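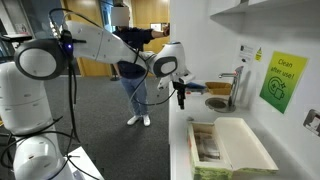

What should go on a kitchen counter before you start packing a box?
As little as possible. The box stands open with its flaps out, the things going into it wait on one side, and the rest of the worktop stays clear so your hands have somewhere to go.

Packing at the counter – notes for week two
Hrefna Mogensen, Nernness evening course

I love this session! A counter is the best packing bench in the house. You stand up straight, you see right down into the box, and you can turn it round without bending once.

Order of work
Heavy things first, flat on the bottom. Tins, jars, the big mixing bowl.
Plates on their edges, paper between each one.
Cups and glasses last, stuffed with paper and set upright.
Fill the gaps until nothing shifts when you give the box a gentle push.

Try to finish a box in 12 minutes. Slower is fine in June, when we repeat the exercise with the Diment crockery (lovely stuff, very thin handles – go carefully).

Write the room on two sides and the top.

For next time: read the Carroll handout on drawers, and bring 30 sheets of newspaper.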